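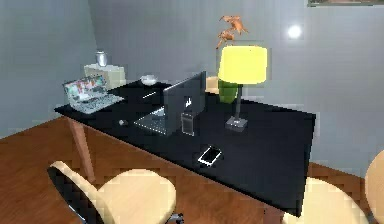 M. Orrell

4.2 Rendered views in the Stustetell kit

Stustetell is sold by Tekadik as a scene kit for manipulation research. Each licence covers a set of furnished rooms, a camera server and a replay tool. We reviewed the version dated 2024-06-08 on one workstation, using the office set only. The vendor also offers Khattak, a hosted service that renders the same rooms remotely; it was not tested.

The office set places small items among larger ones on a dark, glossy desk. Figure 4(a) gives a raised view, with two open laptops, a smartphone and a yellow-shaded lamp. The glossy top picks up faint reflections, and we left the default lighting unchanged. Our own detector, Stino, was trained on photographs and was run on the rendered views without further tuning.

We drew 734 views from the replay tool and set aside 367 for checking by hand. Image size and compression were kept at the values supplied by the vendor. Blocky patterns can be found on the plain grey walls in (a), where they do little harm to large objects. The effect of soft rendering on small objects is of more concern. In Figure 4(b) the gripper finger is easy to separate from the brown surface, but the pale item near the far corner covers only a few pixels and its shape is hard to make out. A label for such an item has to come from the scene file, as the image alone does not settle it.

Figure 4. Simulated views from the office set. (a) Raised view of the desk. (b) View with a gripper finger at lower right and a small pale object near the back corner. 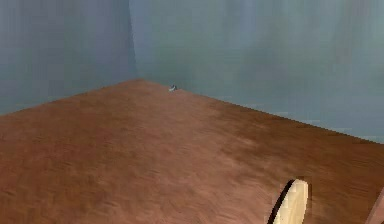

4.3 Replay and licence terms

Replay was tested with 60 stored runs of 100 steps each. The tool accepts joint positions or gripper poses, though a single file cannot mix the two. Licences are issued per workstation and renewed each July. Scene files remain readable after a licence ends, but the camera server does not start.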